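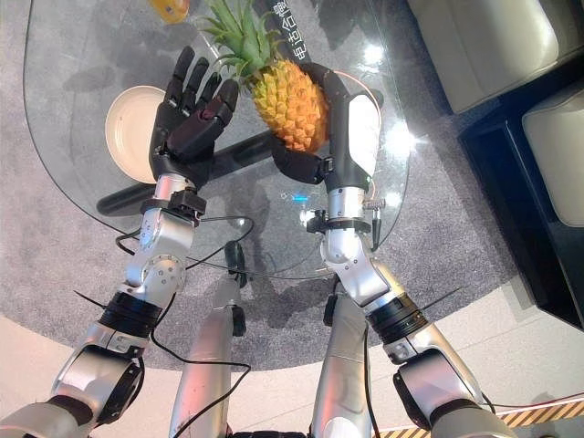
Ask Sanaa Metwally how to choose a pineapple and you had better pull up a chair. She has been buying fruit for Karkano, the little greengrocer she runs with Yasmine Kettani, for longer than she cares to say, and she still gets excited when the January deliveries come in.

"Colour is a good start, I love that deep gold," she tells me, pouring more tea, "but you have to pick it up! It should feel heavy, and then you turn it over and smell the bottom – if it smells of nothing, darling, it will taste of nothing."

Yasmine, who grew up on tinned rings and says so cheerfully, leaves the crown on until the last minute. "It's your handle," she says. "And it looks so festive on the table, you almost don't want to cut it."

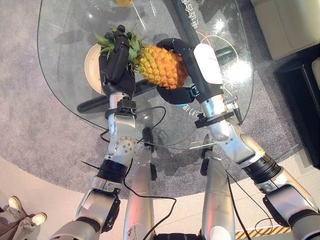

A whole pineapple, crown still on, over the glass table.

As for storage, Sanaa keeps hers on the bench for a day or 2, well away from the stove, and only puts it in the fridge once it's been sliced.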